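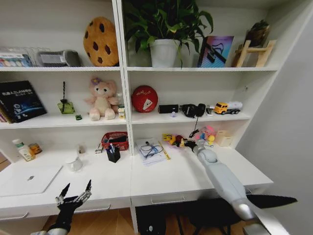

Setting up a desk-tidying trial for a two-arm robot

This procedure tests whether a two-arm robot can clear a desk and put objects back on open shelves. It assumes the arms are calibrated and the grippers close on command. Allow an afternoon for the first run.

1. Fix the furniture
Use a shelving unit with a work surface at arm height. A unit with a vertical divider is harder than an open one, as each arm tends to stay on its own side and objects must be handed across. Mark the base position on the floor with tape. At our Salem site a base shift of 19 mm was enough to spoil the shelf placements.

2. Choose the objects
Do not use a set of matching blocks. A shelf with a plush bear, a ball, a speaker and a toy truck is closer to what the machine will meet in a house. Include at least one of each:
Soft: plush toy, cushion, zippered pouch
Rigid and small: figurines, pens
Flat: papers, ruler, closed laptop
Transparent: plastic containers, glass
Trailing: anything with a cable
A leafy plant on the top shelf makes a useful obstacle. Leaves that hang over the shelf edge confuse depth estimates.

3. Write the goal state
Give every object one destination. "Tidy the desk" can't be scored. "Small toys in the red basket, pens in the holder" can.

4. Run and score
Start with the toys at the back of the desk. The arm has to reach over the papers to get to them, and the elbow is the part most likely to hit something. Score a placement as good only if the object stays put for five seconds after release. Stop the run on any contact with glass.

5. Log the failures
Record the object, the arm and the phase (approach, grasp, carry, release). Zofia Górecki's log sheet for the Hondham trials has a fifth column for "knocked a neighbor," and we recommend keeping it.

Expected results
In our February series, 414 picks were attempted and 165 ended in a good placement. Narrow fingers did well on figurines and poorly on paper. Cables were the worst category. A person cleared the same desk in 21 seconds, and the robot's best full run took several minutes. On these numbers the chore is not solved. Single steps, such as moving rigid toys into an open basket, are close to usable with someone watching.

Next: resetting the desk between runs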